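This site uses cookies. By staying here you agree to our cookie notice.

What do you cover on this blog?

Trade sanctions and export rules, mostly! I read the government notices so you don't have to (I've got 361 of them saved). 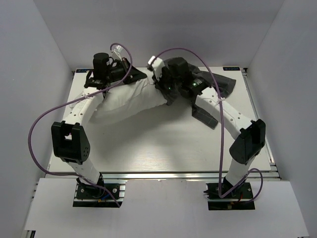 Can a tariff hit my small shop?

Sure can, and it's the fine print that gets you. Cloth is a good case – take a white piece and a dark gray one with stitching on it, like those two. They could land under different codes, so check both before you order.

Who answers emails?

Me, Kayode Mohammed. Give me 20 days, November is always nuts!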